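4. Covering the work table

Before you unpack the Trendura paper cutter, cover the table with brown paper. The cover protects the top from scratches and glue. Use one big piece where possible.
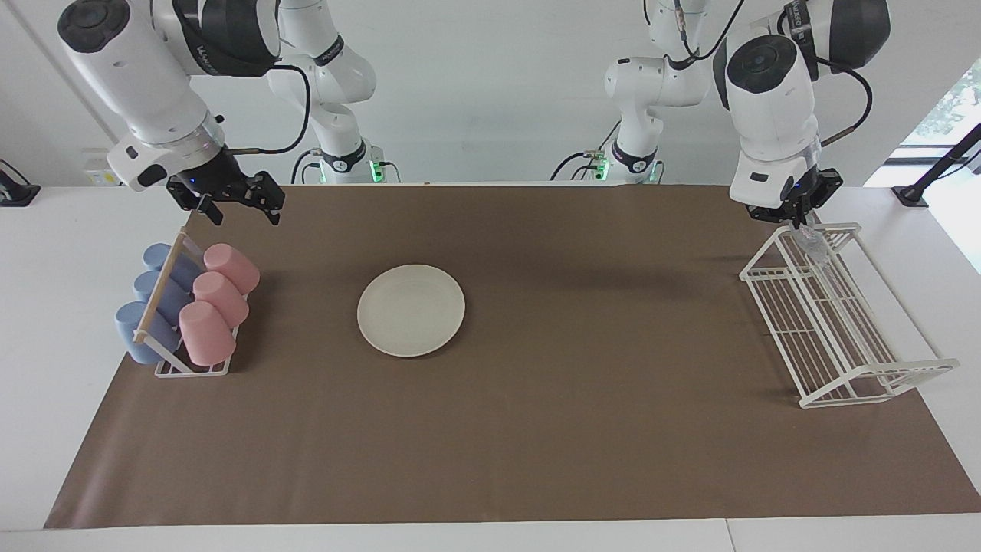
Brown paper over most of a white table top

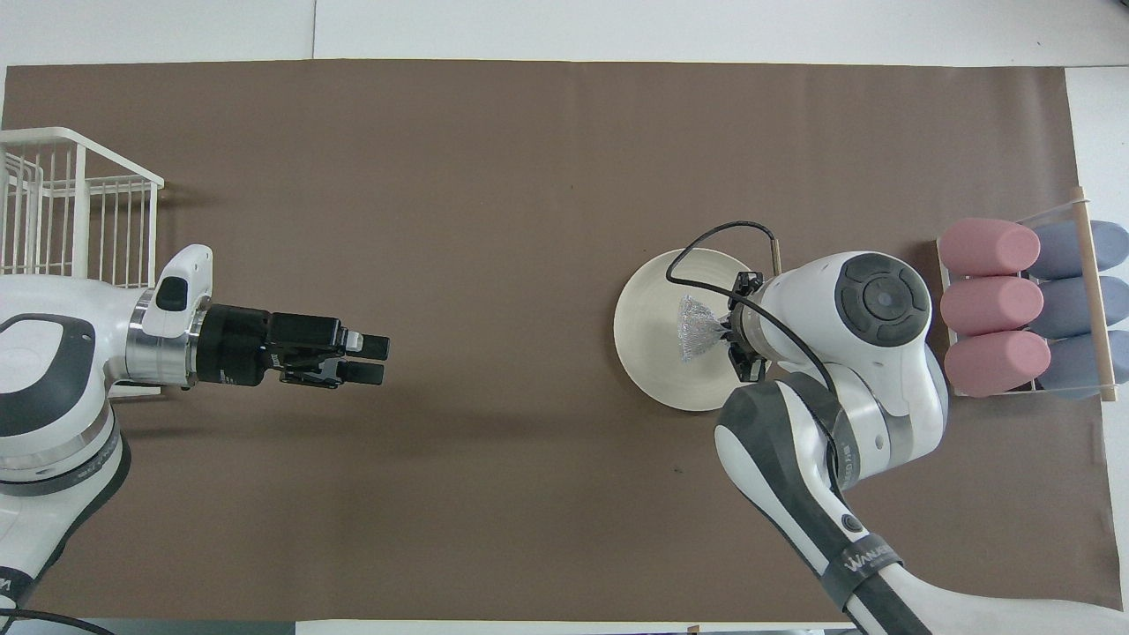 4.1 Wipe the table and let it dry completely.

4.2 Roll out the paper with the smooth side up. The weight should not be more than 500 g per square meter.

4.3 Press the paper flat from the middle to the corners, then tape it down at 2 corners only - the paper needs some freedom to move.

Note: A reader from Padham wrote to us that two corners were not enough on her table, and that she now tapes all four in February, when the heating makes the paper curl.

Caution: Never cut directly on the cover. Use the cutting board from the box.

4.4 Change the cover after some 2,000 cuts, or earlier if it is torn.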